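Wednesday was the Jarkgate open day, and I'd been looking forward to it since July! If you missed my last post, they're the folks trying to teach robots to do chores by having them learn from people. Ebuka Ojo had promised me kitchens this year, and boy, did I get kitchens.

He started us off with the part I knew least about, the recordings of people doing the job by hand, seen from head height.

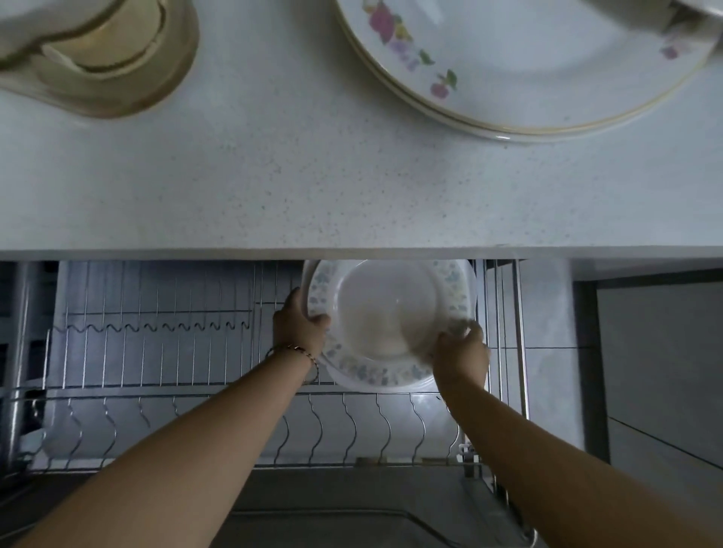
*One plate at the pull-out rack. Look at how thin those wires are.*

I handle plates every day and never think about it. Ebuka says a slot like this is murder for a gripper (tight, shiny, and the wires hide half the plate). They want 200 recordings of rack work before they even try it on Rornow, their two-armed robot.

Then came stacks, and somebody in the back row groaned, because wow, that's a lot of china.

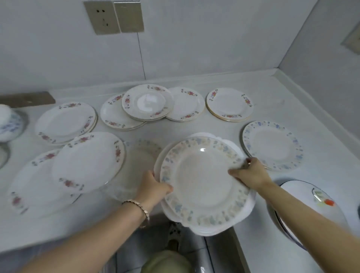

*Both hands on the stack, and florals everywhere.*

Chibuzor Ekwueme talked us through this one. Plates with similar borders are easy for you and me to sort, but the software kept mixing up the pinks and the reds. She had 1254 labeled plates on her laptop and sounded pretty tired of roses.

Bowls were my favorite, though. I asked if they're easier, and got a big no from both of them at once. You have to squeeze enough to hold the whole stack and still not chip a rim. 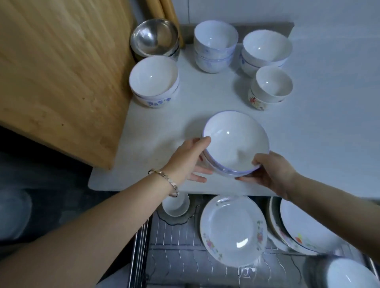 *Bowls over the open rack drawer.*

After that we got five minutes each driving Rornow's arms with plastic cups. I dropped mine twice. Coffee was good, parking was awful, and I'm going again next year.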